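Why I Want the Long Way Home Back

4 min read

I got rid of my phone's map for the whole month of April and I'd like to talk you into trying it, because I had more fun getting lost in my own town than I've had on most vacations. I've lived in Clundwood for years. I thought I knew it. I knew six streets, very well, and the rest was a gray area I passed through while a voice told me to keep left.

The rules were simple. I could look at a paper map before leaving the house, and I could ask people. Once I was moving, I was on my own. My first trip was to a dentist on the far side of the canal, a drive I had made 2 times a year with the phone on, and I missed the turn so badly that I came out by the old Brodidholm grain elevators. I had never seen them up close! They're enormous, and there's a path along the foot of them with blackberries growing through the fence. I was late for the dentist, of course, and paid a $60 fee, and I still think of it as money well spent (my wife does not).

Something changes in your head when you have to find your own way. You start looking up. You notice that the church with the green roof is always on your right when you're going north, and that the ground slopes toward the river even where you can't see the river. After a week I could feel where downtown was the way you can feel where the kitchen is in the dark. I hadn't had that feeling since I was a kid on a bike, and I'd forgotten how good it is – a kind of low hum of knowing where you are.

The paper map I used is a lovely thing, by the way. It's the old Illetti street map, and it lists 1,320 streets in the back in tiny print, and I read that list the way other people read cookbooks. Dumitrescu Lane! It's one block long and has a barber on it. I went there for a haircut purely on account of the name, and I've been back since.

Now, I know the case against all this. People have jobs, people have kids in the back seat, and a wrong turn on the interstate can cost you half an hour. If you drive a delivery van, please use the map. I'm only talking about the trips where ten extra minutes don't hurt anyone, and I think most of us have more of those than we admit. A Sunday errand. The walk back from a friend's place. The drive to see your sister, when you've already made it so many times that you should be ashamed to need help. 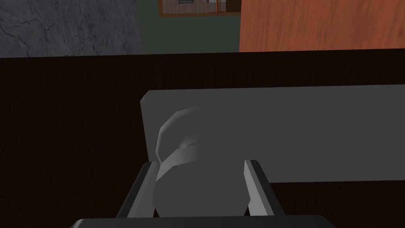 Fatima Makhubela wrote to me after I mentioned the experiment in an earlier column, and she thinks I'm being too romantic. She has no sense of direction at all, she says, and before phones had maps she simply didn't go places. She once drove 220 miles to a wedding with the directions taped to the dashboard and cried at two different gas stations. For her the voice in the phone meant freedom, and she'd like me to keep that in mind.

I do, and I've thought about her letter a lot. I wouldn't take the voice away from anyone. But I wrote back to ask whether she'd ever tried turning it off for the last mile only, on a road she knows, with the phone right there on the seat if she needs it. She said she might start with the library. I'm so pleased about that! I told her to go by way of the side streets and to let me know what she finds on them.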